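Home | Diary | Sewing | Garden | About me | Older posts

The blue one, at last

October 2020

Well, I have finally made a start on the blue. It has been sitting at the bottom of the mending pile since September, and every time I got near it I found something easier to do on top – a button, a hem, a pillowcase with a split seam. I have a real gift for finding pillowcases. But the pile is low now and it was raining, so out it came.

For anyone who has only just found this diary, the blue one came from Lamisi Baidoo, who I used to share a sewing table with at evening class. She was clearing her wardrobe and asked if I wanted anything for cutting up, and I said yes to all of it, which is how I ended up with four carrier bags in the hall and a husband stepping over them. Most of it was past saving and has gone for patchwork. The blue was too nice for that! It has a lovely weight to it and the colour is just the blue I like, so I decided that one was going to be worn again, by me, if I could get the collar to behave.

The collar is the trouble. It has been stretched at some point and it won't lie down. I'd steamed it twice on the ordinary ironing board, and both times it looked quite promising until I turned my back. The ordinary board is too narrow, that's what I think. You get one bit flat and the rest slides off the side and creases itself all over again out of spite. So I did what my mum used to do and worked on the big table with the padded cover on. I bought the wadding for that cover from Gornilora years ago and it has been worth every penny, even if it does go a bit baggy round the edges.

I made a coffee first (in the Akyol pot, the little one, which boils over if you so much as blink) and had two pieces of Lokum with it, the rose kind, and then washed my hands very thoroughly because icing sugar on blue cloth is a misery. Then I laid it all out and had a proper look at what I'd let myself in for.
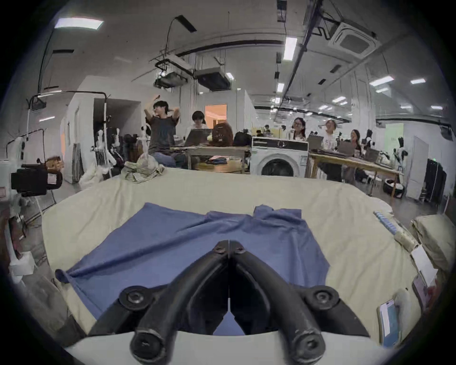

The blue one spread out on the padded table, collar still sticking up.

It's only slightly wrinkled, which cheered me up, but the creases run slantwise and those are the ones I find hardest. Straight ones you can just press and be done. With slanting ones I always want to drag the iron along them, and then I pull the whole thing out of shape, and then I sulk. My teacher used to call out "lift, don't push" from the other side of the room without even looking at me. I still hear it.

One corner had rolled itself up as well, over on the left. I smoothed it out with my hand, went to find the pressing cloth, came back, and it had rolled up again. I did that three times. In the end I put the button tin on it and felt very clever.

I pressed the body first, working outwards from the middle, and left the collar for last. For that I tried something new – a rolled hand towel tucked underneath, a good burst of steam through a damp cloth, and then nothing at all, just leaving it alone till it was completely cool. I am terrible at that part. I want to pick things up and admire them straight away. So I went off and phoned Lamisi to tell her what was happening to her old blue, and she laughed at me for ages, and said she'd forgotten she ever owned it. She thinks I should take the collar off altogether. I might, you know. I unpicked a Hesano pattern blouse the same way last year and it was much nicer without.

When I got back the collar was better. Not right, but better. One side still wants to stand up, so I've caught it down with a few tacking stitches and I'll leave it overnight and see what it thinks in the morning. If it's up again I'll get the unpicker out.

Supper was late because the table was still covered, so we had soup on our laps in front of the telly, and I spilt some, though only on me.

Must remember: thread to match (take a snip from the inside seam, do NOT guess), more distilled water for the iron, and give Lamisi her bags back.

Recent entries
Patchwork squares, a progress report
The pillowcase mountain
Last of the runner beans
How I cover a table for pressing
Buttons I can't throw away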